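Osta Grappling Dummy, two months in

I bought the 8 kg Osta for solo drills at home. The cover is tough, the seams have held, and the arms stay up well enough for armbar entries – less so for chokes. Filling it took a whole evening.

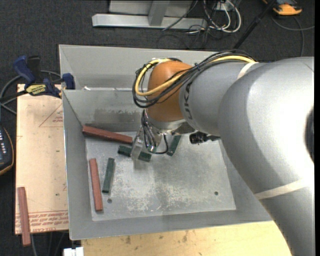
Straps are the weak point. The Osta has one at the waist and it slips during sweeps. I'd want two, one wrapped on a diagonal like the pale one on the big gray arm housing. Otherwise a fair buy.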